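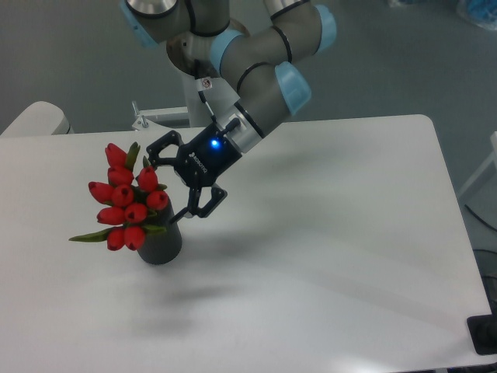

Gripper open at the vase, red tulips on the white table.

Workshop tips: when the gripper lets go of a vase

Lachlan Fairweather, February 26, 2022

The fault showed up on lift 267. The arm closed on a vase, raised it, and lost it at the top of the move. The vase fell onto the table and cracked at the base. No one was inside the marked area. The log showed no error at all: the fingers reported contact, the force reading was normal, and the program went on to the next step with nothing in its grip.

Marites Cabrera and I spent most of an afternoon on it. These are the checks, in the order I would do them next time.

Stop the arm first. Use the emergency stop, not the pause button on the screen. Pause holds the program but leaves the joints powered. Pick up broken pieces only after the stop is in, and wear cut-resistant gloves.

Wipe the fingertips. Ours had a film of flower food and sap on both pads. Isopropyl alcohol on a lint-free cloth took it off. Let the pads dry for 3 minutes before the next grip. Do not use furniture polish or any spray with silicone in it.

Dry the outside of the vase. Fill it at the sink, wipe it from rim to base, then set it down. Check again after the flowers go in, as stems push water over the rim.

Check the grip height. A bunch of tulips makes a vase top-heavy, and the program had been taught on an empty one. We lowered the grip point by 8 mm and the tilt at the start of the lift went away. Buds that hang over the rim can also get between the pad and the vase. The fingers then report contact with a flower, and the reading looks fine.

Tug the cable. Run the arm slowly through its full move and watch the slack at the wrist. A cable that pulls tight at one end of the move will eventually work its connector loose. Ours was sound, but a Bresberg unit in the next bay failed this way in the fall.

Add a check after the lift. This was the real gap. The program now reads finger width once more at the top, and if the fingers have closed past the vase diameter it stops and waits for a person. Fouad Kassab wrote the change, and it adds around a second per cycle.

Before going back to normal speed, run 8 lifts at low speed with a plastic vase of the same diameter, filled to the usual level. If one slips, start over from the fingertips.

Two smaller points. Keep the floor near the table dry — water under a cable run is a separate hazard and easy to miss. And write down the lift count when something drops. We only had ours from the controller log, which overwrites itself at the end of the week.

The pads are due for replacement in March. Part numbers are on the sheet inside the tool cabinet door.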